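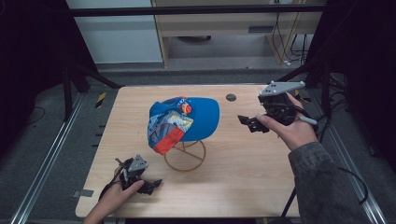
Photo: Shanthi Samarakoon

Cap losing its shape, is a wire stand OK long term?
Posted in Clothing Care > Hats

I have a blue baseball cap with a printed front panel, lots of colors and a red band along the bottom of the print. It spent most of the winter under a pile of coats and the crown got a dent on one side. In May I bought a wire hat stand from Groveck, the kind with a round base and curved spokes, and the cap has lived on it since then.

The dent is mostly gone. What I want to know is whether the wire will leave marks of its own if I keep the cap there all year. The inside of the crown sits right on the metal. I would also like to wash it at some point and I'm nervous about the print. The tag inside has worn off so I don't know what the fabric is.

The stand is on a wood table near a window, if that matters.
Shanthi Samarakoon

3 replies

Werport_hats
Wire is fine for a cap you wear. If it sits for months without moving you can get faint ridges where the spokes press, mostly on soft unlined crowns. Put something between the cap and the wire. I use a cotton dish towel folded once, and acid-free tissue for the ones I don't wear. Turn the cap a little whenever you dust.

For washing, don't soak it. Mix a few drops of mild dish soap into a bowl of cool water, dip a soft cloth, wring it out well and wipe the sweatband first. That's where most of the dirt is. Try the cloth on a small corner of the print and check for color coming off before you do the rest. Blot with a dry towel and pack the crown with another towel until it is dry all the way through. I wouldn't dry it on bare wire – a damp crown takes a mark much faster than a dry one.

The window does matter. Bright blue fades, and it fades unevenly if the same side always faces the glass. Move the stand to a shelf away from direct sun.

claeys70
dishwasher top rack, done it for years, never had a problem

Virnell
Please skip the dishwasher with a printed panel. The heat can crack the print and detergent can bleach the blue. I lost a cap that way.

I agree with the towel idea. For what's left of the dent, hold the cap over steam from a kettle for a few seconds, keep your fingers out of the steam, then push the spot out from inside with the back of a spoon. Keep the steam off the print. Let it cool on the padded stand before you wear it. Two short goes work better than one long one.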